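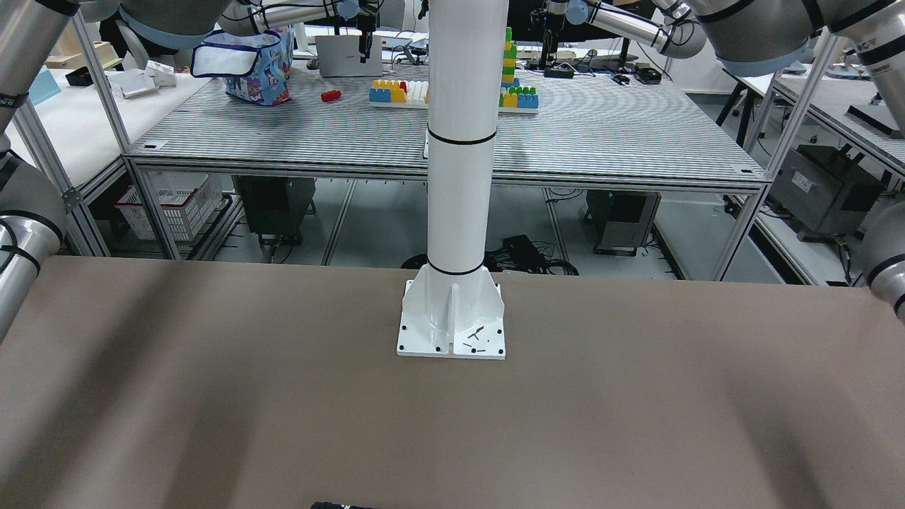
Most people learn to fold clothes once, from whoever did the laundry at home, and never think about it again. Macarena Barrios has thought about it for 17 years. She runs the folding room at Lorente, a secondhand clothing warehouse, where 1020 garments can pass over the tables on a busy day in May.

Her first rule is about the table. It should be plain, smooth and larger than the biggest thing you plan to fold, and everything else belongs somewhere else. Bags, toys, cloths and laptops go on a second bench. "If you have to reach around something, you fold crooked," she says.

Her second rule is about dark clothes. Black fabric hides its own seams, and under a single overhead bulb it is hard to tell a crease from a hem. Barrios does the black items early in the shift, when the light from the windows is good. Lucian Costache, who trained under her, does his last and uses a desk lamp. They have never settled it.

The method itself is short. Lay the garment flat and smooth it from the center out. Bring one side over the other so the long edges meet. Tuck in anything that sticks out, such as a sleeve or the point of a crotch seam, before making the next fold. Then fold from the bottom up until the piece fits the shelf.
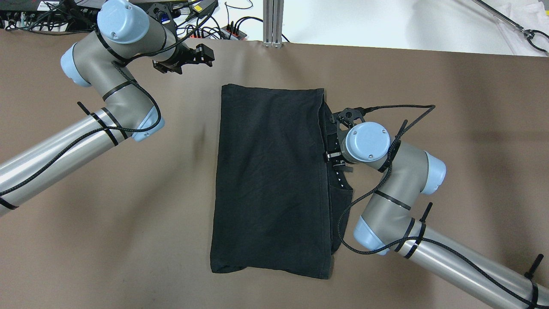

Reading time: 2 min

A tall rectangle is the shape Barrios wants at the halfway point. The top edge should be straight. A few wrinkles there don't matter much, and she smooths them with the side of her hand. The long side where the layers overlap takes more care. Loose fabric along that side will slide out when the stack is moved, so she presses it down and lines up the layers before going on.

Beginners tend to pull. Pulling one layer drags the ones under it, and the bottom edge goes uneven. Costache teaches people to lift a corner, set it down and press — slower at first, but there is less to redo.

At home the numbers are smaller. Yuxi Shi counted 187 pieces of clothing in her closet before she took Barrios's evening class, and gave away 55 of them afterward. She folds the rest at the dining table after dinner. The pants still give her trouble, and she has started hanging those.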